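Steswood Anglers Forum > Club Business > Leader length on Zorcombe Reservoir
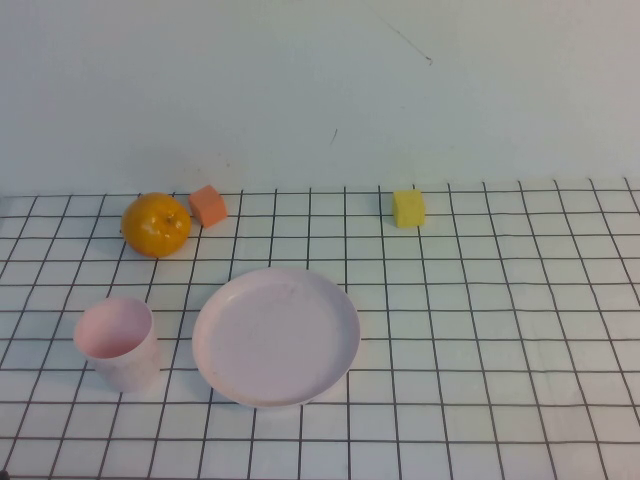
Gridded tabletop, clubhouse.

C_Pappas (Secretary)
Members are advised that the leader limit for the May fly match will be six feet. Comments are invited before the rules are printed. - Christos Pappas

wurach_bend
I must object. The water at the dam end is very clear, and trout there refuse a fly on a short leader. Nine feet was permitted last season without complaint.

stillwater1414
With respect, there were complaints. Two boats tangled on the drift, and one party lost around 200 feet of line. I support the limit for boats.

wurach_bend
Boats, perhaps. Bank anglers should not be bound by it.

kapoor_landing
Does the limit include the tippet? The draft is silent on this point.

C_Pappas (Secretary)
It does. The measurement is taken from the end of the fly line to the eye of the hook. A separate limit for the bank will be considered - please send proposed wording to me by private message.

stillwater1414
I remain opposed to separate limits. One match should have one rule.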